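Prep kitchen notebook, September
Entry by K. Mthembu

Start 7:00. Chandrasekhar on the cell with me, Mirjam on the hot line until the lunch push was over. Johannes came by around the middle of the morning to see how the onion work was going.

State of the arm

Still on the Mukico control build from last week. Luzius wants to hold it there until Prorkby send the new grip settings, and I agree. Two changes at once and we won't know which one did what.

Totals off the controller log: 1209 pick-and-place moves since we started logging, 228 of them this week. Of this week's, 15 ended in a stop that needed a person to clear it. Most of those were at the sink and a few were knife pickups where the handle sat too close to the board.

What the staff are saying

Talked to Mirjam at the break. Her main point is that the job has moved. She used to cut for the first two hours and that was quiet time, she could plan the day while doing it. Now she sets out, starts the task, goes to the line, gets called back for a stop, goes back to the line. Her hands are less sore, she was clear about that. But she says she is more tired at noon than she was before, and she thinks it's the walking back and forth.

Johannes asked if the call light could wait for a natural break in her work. Chandrasekhar says a short hold is easy for anything at the sink. For a stop with a knife in the gripper he wants the call to go out right away, and so do I.

The other thing that came up is who gets to say the arm is wrong. Two of the morning people have been letting it finish bad runs since they thought only Clirnalus staff could press pause. Anyone can press pause. I told everyone at the break and will put it on the wall sheet.

Knife rules, as agreed with Mirjam

Orange handle is for the arm. People use the black ones from the rack.
Knife goes down on the counter before anyone reaches onto the board.
Whoever sets out the onion stays until the first move is done.

Sink side

Luzius reran the sink task after lunch with the slower approach. He thinks the hand comes in too low over the front rim of the basin and wants to raise the path a little before the next set. I'd like to see the same change tried on the Du Plessis site before we call it settled, their sink is deeper than ours.

Knife over the board, then the hand in the left basin:
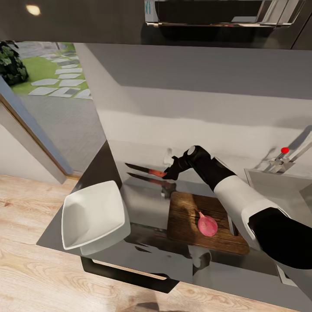
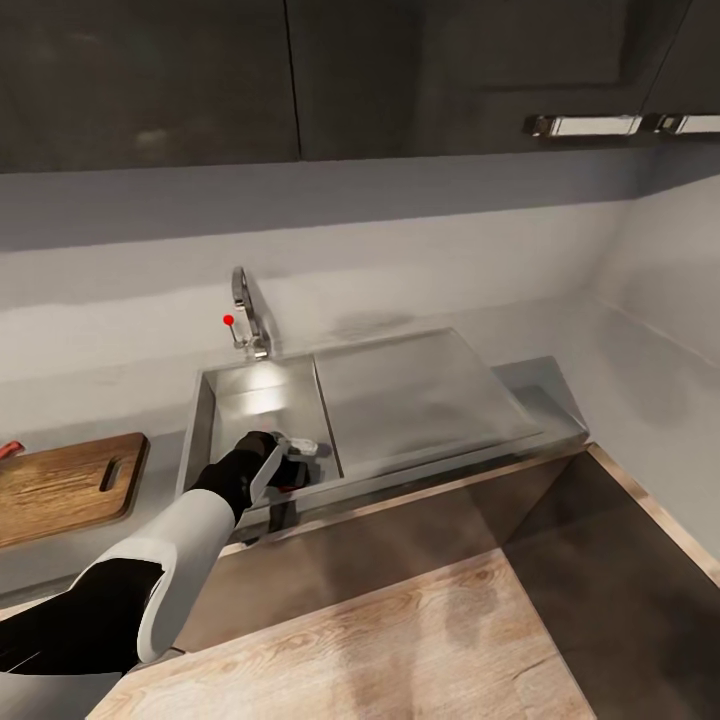 To do

Keabetswe: wall sheet with the pause rule, and a line on who clears what.
Chandrasekhar: hold on the call light for sink stops only. Leave knife stops alone.
Luzius: raise the sink path, rerun, write down the stops by type this time.
Mirjam: keep a tally of walk-backs for one full morning so we have something besides a feeling.
Johannes: ask Clirnalus whether the morning start can move later on days with little prep.

Open: who trains the new hire on hand cutting. Mirjam says she will, but it needs to be in her hours and right now it isn't. Raise with Johannes.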